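27 November 2021, edit room

Second full viewing of the Bidundale reel with Dayana. Running time now 138 minutes, still too long for a horror film with only one house in it. The middle part sleeps. I marked two places where the killer is shown too early, and Dayana agrees with one of them.

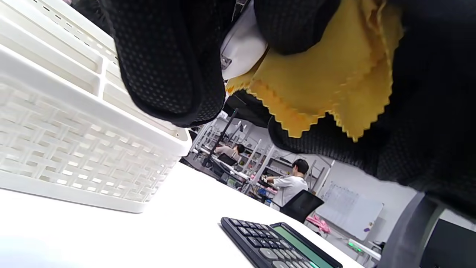

The cellar scene is better since Mirsad took out the music. You hear the stairs and the breathing, and this is enough. I would like to try the same in the attic, but there the location sound is poor and Rosaura must first clean it.

Shot 329 is still missing from the bin. It is on the list from August, with Maribel's initials. Ask her on which drive she put it.

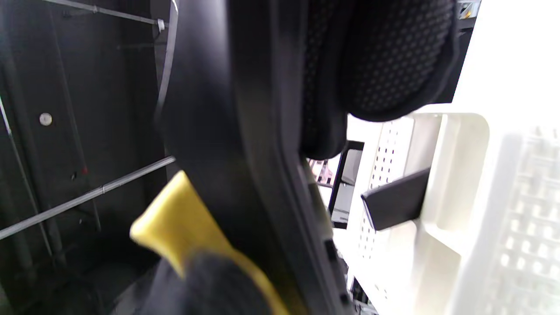

Do we keep the dream opening?
For the moment it stays, but shortened to 3 minutes. Deisy wants to see it once with the titles over it before she decides.

Colour: night exteriors are too blue. Compared them with the old Berham print, where the night is almost brown and the faces stay readable. Mirsad will make a test with the gate scene only.

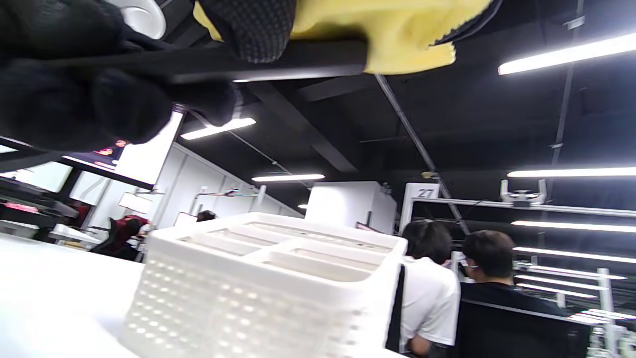
The knife effect works in the wide shot and not in the close one. I cut away 2 frames sooner and it was already better, maybe I can cut even more. Dayana says the scream should begin before the cut. Tried it, she is right.

To do: export the attic for Rosaura, write to Maribel, rename the sound folders (my names are confusing also for me).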